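Skumari suturing practice kit – frequently asked questions

Questions we get by email and at demos. If yours isn't on the list, write to the Aststead office. 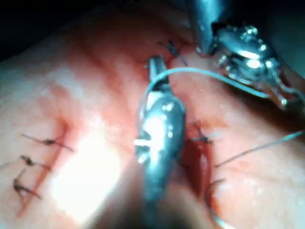
Two-instrument suturing on tissue, pale blue thread.

What is the Skumari kit?

A practice package for robotic suturing. You get a pair of articulated instruments, the tissue tray, the wrist camera, the recording software and a box of thread and needles to start with. It bolts on to a bench robot you already have, or you can rent one of ours. For training and research only. Not for use on patients, not for use on live animals. Please don't ask us to make an exception.

Who buys it?

Teaching hospitals, skills labs, university engineering groups. A few vet schools. Residents share it in shifts, the engineering people mostly want the recordings. We don't sell to private individuals.

Does it come with a robot?

No. The base kit is instruments, camera, tray, software. Check the mount list before you order – the adapter plate is different for each arm and we can't swap it after it's been opened. If your arm isn't on the list, email us the flange drawing. Sometimes we can make a plate, sometimes not.

How much is it?

Base kit is $2000 a month on rental, two month minimum. Purchase price is by quote, depends on the plate and how many trays. Consumables pack is $225 and is the same price whether you rent or own. Shipping extra. Schools that rent for a full year get the first consumables pack thrown in.

What's in a consumables pack?

Thread in two colors, dark and pale blue. Curved needles, already attached. Clips for the tray, wipes, a spare lens cover. Tissue is not in the pack, see next one.

Do you supply the tissue?

Not anymore. We used to ship synthetic pads and people complained they felt like an eraser. Buy your own pads, or use butcher tissue if your building allows it. The tray clamps over a curved block so the surface sits up as a mound and you have to work on a slope. There is a flat block too but most instructors leave it in the case.

Why two thread colors?

So you can tell finished work from the stitch in progress. Do the earlier stitches in dark, switch to pale blue for the one you're working on. On the picture at the top there's dark knots along both incisions and the blue strand held between the two instruments. You don't have to do it this way. Makes review a lot faster tho, and the software can be set to follow the blue only.

Is the robot doing it by itself?

Depends on the mode. In hand mode a person drives both instruments from the console the whole time. In assist mode the software holds tension while you place the needle. Scripted mode plays back a recorded throw, good for demos and for checking calibration, not much else. There is no mode where you press start and walk away. Someone has to be at the console with the stop switch in reach.

How good is the camera view?

Close. It sits small and near the wrist, so you get the instrument tips large and not much of the room. Good for knots and needle angle. If you want the whole bench in view you need a second camera, there's a port for it on the back of the control box.

I get a white patch in the middle of the tissue. Broken?

Glare. Moist tissue and polished metal both throw light back, and you can see a washed-out area in our own picture too, left of the center instrument. Turn the ring light down, start at half. Pat the surface with a wipe. If it's still there, tilt the block a little away from the light. Lowering exposure in the software works but the shadowed side goes very dark, so try the light first.

Base of the instrument looks blurry, is the lens out of focus?

Probably fine. Focus is set for the tips. Anything much nearer to the lens goes soft. If the tips are soft too, clean the cover, then run the focus routine from the Setup tab. Still soft – send us a clip.

How do I clean the instruments?

Take them off the arm. Enzyme cleaner, soft brush, work the jaws open and closed under the water, rinse, dry with air. The wrist has a lot of small joints and anything left in there dries hard. Do not autoclave, the cables inside will stretch and that isn't covered. Do not leave them soaking overnight. We have had two sets come back this way since February and neither could be saved.

How long does setup take?

Plan on a morning the first time. Plate, instruments, camera, then calibration. Remote setup help is included, book a slot when your tracking number arrives and not before.

What do the recordings look like?

Video from the wrist camera plus joint positions for both instruments, same clock. Saved as one folder per session. You own them, we don't get a copy unless you send it. Export to common video formats is built in. The annotation add-on is separate, part number 846, and needs the current software version.

Can we try it before renting?

Yes. Demo bench in Lullton, weekdays, by appointment. Bring your own tissue if you want to test with something in particular, otherwise we'll have pads out. We can also do a remote demo but it's not the same, you really want your hands on the console.

What about repairs?

Rental – we replace the part, you send back the old one in the same box. Purchase – one year on the arms side hardware, ninety days on instruments. Cables and jaws wear, this is normal. All repairs go through Politis, our service partner, so don't be surprised when the return label has their name on it. Keep the foam inserts!! Instruments shipped loose in a box are not covered.

Can I use instruments from another maker?

No. The coupling is ours and the force limits are set for our jaws.

Do you ship outside the US?

Canada yes. Everywhere else ask first, customs paperwork can take longer then the rental.

How do I cancel a rental?

Email before the end of the month you want to be the last one. We send the label. Instruments clean please.

Last updated: Wednesday, March 10, 2021

Related
Skumari mount list and adapter plates
Cleaning guide for articulated instruments
Setting the ring light
Book a demo in Lullton
Returns through Politis – what to pack
Annotation add-on release notes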